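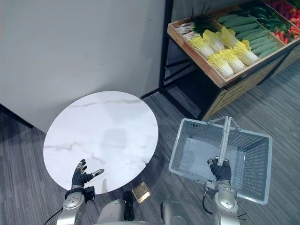 A produce stand, a light gray basket and a marble-patterned table on the shop floor.

Nuvgate opens its Grendance produce corner

I'm so pleased to share this one – our little produce corner at Grendance is open! We've been talking about it since April, and I've changed my mind on the layout more often than I'd like to admit.

The stand has a black metal frame with a shallow wooden crate on top, split up by slats so the vegetables don't end up in one big heap. Skyrme built it for us and delivered it in one piece (getting it through the door was an adventure). The baskets are plain plastic with a carry handle, and we ordered 200 of them.
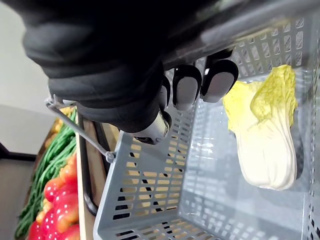 Page last changed: August 15, 2025

Napa cabbage is what I'm most excited about. Ours comes from Nena, a farm we've bought from for years, and one head goes a long way – soup the first night, slaw the next, and the rest in a jar with salt and chili if you're like me. The leaves are crinkly and pale at the top, and they hold a dressing really well.

We're giving away 60 heads to our first shoppers, one per household. Just pick up a basket and come say hello! Recipe cards are by the register, and we printed 1,000, so please take a couple for your neighbors.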